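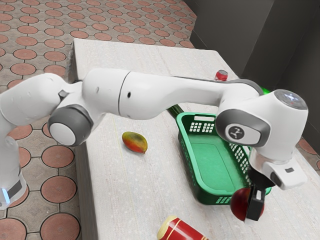

솔레다드: 저는 그롤라 2기 엔딩 찬성 쪽이에요. 원작이랑 다르게 끝낸 게 오히려 좋았거든요. 베가가 마지막에 배를 안 타잖아요. 원작에서는 타고 끝인데 저는 그게 늘 좀 찜찜했어요.

grolla_sub
와 찬성파를 여기서 보네요ㅋㅋ 저는 완전 반대요. 원작 57화에서 베가가 배 타는 장면 때문에 이 작품에 입덕한 사람이라, 애니 보고 한동안 멍했어요. 그 한 컷 보려고 6년을 기다렸는데...

야식은라면
저도 반대까지는 아닌데 연출이 너무 급했어요. 11월에 나온 특전 소책자 보면 감독도 마지막 화 분량이 모자랐다고 써 놨더라고요. 그럼 중간에 온천 에피소드를 빼지 그랬어 싶고ㅠㅠ

솔레다드
온천편은 건드리지 마세요!! 거기서 노엘리아가 자기 언니 얘기를 처음 꺼내는데 그걸 빼면 엔딩에서 왜 베가를 붙잡는지가 설명이 안 돼요. 저는 새벽 두 시에 그거 보고 울다가 다음 날 지각했어요.
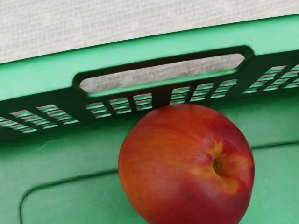
야식은라면
근데 원작은 몇 권부터 읽으면 돼요? 애니만 봤어요.

grolla_sub
4권 중간부터 보시면 이어지는데 저라면 그냥 1권부터 볼래요. 애니 1기에서 팔라시오스 시장 쪽 이야기를 통째로 날려서 나중에 인물이 갑자기 튀어나오는 느낌이 들어요. 아 그리고 구판 번역은 존댓말이 왔다 갔다 해서 신판 추천이요.

달밤산책
지나가다 씁니다. 저는 구판 번역이 더 좋던데요;; 신판은 말투가 다 비슷비슷해서 대사만 보면 누가 누군지 모르겠어요. 특히 사투르니노 영감님, 구판에서는 투덜거리는 맛이 있었는데 신판은 너무 점잖아졌어요.

grolla_sub
영감님은 인정합니다ㅋㅋ 그래도 구판은 지명이 권마다 바뀌잖아요. 실로라였다가 킬로라였다가. 저는 그거 때문에 한동안 서로 다른 도시인 줄 알았어요.

달밤산책
앗 저 지금까지 다른 도시인 줄 알았는데요...?

솔레다드
같은 도시 맞아요ㅋㅋㅋ 지금 바로 3권 지도 펴 보세요. 그리고 3기는 원작 엔딩으로 되돌린다는 소문이 있던데 저는 그러면 안 볼 거예요. 2기에서 배를 안 탄 베가가 이제 와서 타면 그건 다른 사람이죠.

grolla_sub
저는 그럼 첫날 봅니다. 배만 태워 주면 다 용서할 거예요.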